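Pleltbridge Workshop Help > Arms and grippers

Wrist camera auto exposure shifts between crates and carpet, breaks my detection threshold

posted by lowtorque

I am building a small sorting cell in a shared workshop. The arm controller is a home build called Ino. It has a parallel gripper with two black fingers and a white collar in the center. The camera sits at the wrist, so the fingers and collar are always in view at the bottom of the image.

The detector is simple. It learns a background for each station and flags any pixel that differs by more than a fixed threshold. Two stations matter here: the roller channel between the blue crates, and a gray carpeted surface used as a drop area.

Each station works when I train and test it without moving the arm. When the arm travels from one to the other, I get false detections for the first few seconds, and at the carpet station they sometimes never clear. Typical views of the two:
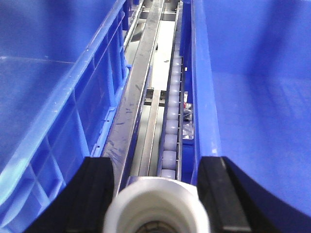 Channel station first, carpet station second. 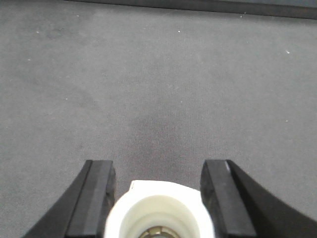 The driver reports its white balance on every image. At the carpet it settles at 3063 K. At the channel it drifts and does not settle at all. Exposure is on auto, center weighted. Gain is on auto too. I have tried raising the threshold, but then small dark parts are missed.

Do I need to lock everything, or is there a way to keep auto exposure and correct for it afterward? The room has windows, so the light is different in the morning and late afternoon.

railgap wrote:

Lock it. Auto exposure and a fixed threshold do not go together.

Procedure I use:

Move to the darker station. Turn off auto exposure, auto gain and auto white balance, in that order. On some drivers turning off exposure resets gain, so read the values back afterward. Set gain as low as you can and raise exposure until the background is a middle gray. My unit ended up at 300 in driver units, which will mean nothing on yours.

Store one set of values per station and load it on arrival. Discard the next 4 images. The new settings do not apply to images already in the buffer.

Mask the fingers and the collar. A bright white part that close to the lens can drive the metering by itself. The mask has to be redrawn if the fingers move, so either record one for open and one for closed or always detect with the gripper at the same opening.

For the windows, put a fixed lamp over each station and retrain the background at the start of each session.

oddcog wrote:

Paint the collar black. Worked for me.

Brilov Bench wrote:

The mask is right, but masking in your detector does not change what the camera meters on. Check whether the driver accepts a metering window. If it does, set it to the upper half of the image and you may be able to keep auto exposure. If it does not, lock it as above.

Carpet is also a poor background for per-pixel differencing. Lint shows up as small light specks and moves whenever something is dropped. Add a minimum area of a few pixels before you call anything a part. Bare metal at the other station has the opposite problem: reflections change with arm position, so train with the arm stopped at the exact pose you will detect from.

lowtorque replied:

No metering window in this driver. Locked all three settings per station and added the buffer discard. False detections at the carpet are gone except with the blinds open. Lamp is next. Not painting the collar, it is a press fit and the clearance is tight.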